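About Stotgate

Stotgate tests household claims. A label says a product lasts twice as long, saves half the water or gets the stain out in one wash, and we buy it at full price and try to find out. Most of the time the answer is "sort of." We print that too, which has not made us popular with the people who write labels.

We started in a rented unit behind a tile store with 2 washing machines and a long list of complaints. The first thing we looked at was fabric softener. We expected to write one short report and move on. It took most of a winter, and we ended up throwing out our own method halfway through, as it gave a different answer depending on who folded the towels.

Since then we have published more than 200 reports. Some of them hold up better than others. The early ones on dish soap used too few plates, in our view, and each now carries a note at the top saying so. We don't take old reports down. If we got something wrong, you should be able to see what we got wrong.
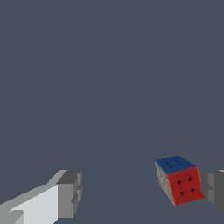

Puzzle cube between two gripper fingers

We are wary of the word "independent." Everybody in this business uses it, including outfits that get a fee each time you click "buy." So, plainly: we take no ads, no free samples and no commissions. About our money, readers pay 70 percent of our costs through subscriptions. The rest comes from teaching workshops on how to read a label, mostly at public libraries and community colleges. If you think that still leaves room for bias, write and tell us where. A few readers have, and one of them was right about our workshop fees, which are now listed on the site.

How a report gets made

Every product is tested at least five times, on different days. Whoever runs the tests does not know the brand, as far as we can manage it. (Scented products are a problem. Anyone who has smelled one pine cleaner can pick it out again.) A second person checks the numbers before anything is written. When the results are muddy, we say they are muddy and leave the star rating off.

We don't give awards. We have been asked for a seal that companies could print on the box, and the answer is still no — a seal is one more claim somebody would have to test.

What we can't tell you

We don't test medicine, baby food or anything that plugs into a car. We can't say whether a product will work in your house, with your water and your kids. Please be suspicious of anyone who can.

Suggestions for new tests are read every January, when we plan the year. Send the exact wording of the claim and a picture of the label if you have it.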